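Segunda-feira, 20 de janeiro, e já me apareceu três vezes o mesmo conselho: "lave tudo a 20 graus, poupa imenso e sai igual". Sai igual a quê? Vamos por partes, que isto irrita-me.

Primeiro: a frio lava-se bem roupa que não estava suja. A camisola que se usou duas horas no escritório, sim senhor. Panos de cozinha com gordura de frango? Tenho as minhas dúvidas, e tenho-as desde setembro, quando comecei a experimentar a sério.

Segundo: os panos vermelhos. Toda a gente tem uma teoria sobre panos vermelhos. A minha mãe punha vinagre. A Amber Dijkstra, que me respondeu ontem, jura por sal grosso. O pacote das folhas Bruvo promete que "apanham a cor" e que se pode misturar com brancos. Eu não misturo. Vermelho vai com vermelho e acabou.

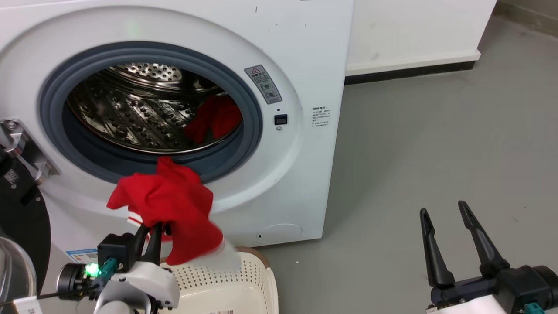
Os vermelhos, a entrar na máquina sem mais companhia.

Sobre as folhas Bruvo, já que perguntam: usei-as, saíram cor-de-rosa, e daí? Uma folha cor-de-rosa prova que o pano largou tinta. Não prova que a tinta foi toda para a folha. Quero ver o teste feito com e sem, mesma carga, mesma temperatura. Se alguém tiver isso, mande.

Também me recomendaram o detergente Worlow, "basta metade da dose". Metade de qual dose? A tampa tem três riscos e nenhum diz para quantos quilos. Pus o risco do meio e fiquei na mesma.

A borracha da porta. Li que é preciso limpá-la a cada lavagem com um produto próprio, que por acaso é vendido por quem escreveu o artigo. Eu passo um pano seco na dobra de baixo e deixo a porta aberta. Até agora não cheira a nada. Se um dia cheirar, venho cá dizer.

Ah, e o filtro, aquela tampa redonda em baixo. Desse ninguém faz vídeos bonitos. Abri o meu em setembro: um botão, cotão e uma coisa que prefiro não identificar. Ponham um tabuleiro raso por baixo antes de rodar, que sai água.

Pergunta da Amber: "mas então a que temperatura?" Leio a etiqueta do pano e faço o que lá está. Sei que não dá para um vídeo.

E não, não vou experimentar as bolas Sang que "substituem o detergente por 200 lavagens". Quem é que contou as 200? Pararam porquê? Ao fim de 37 eu já teria perdido a paciência.

Amanhã, se me apetecer, falo do amaciador. Já aviso que não sou fã.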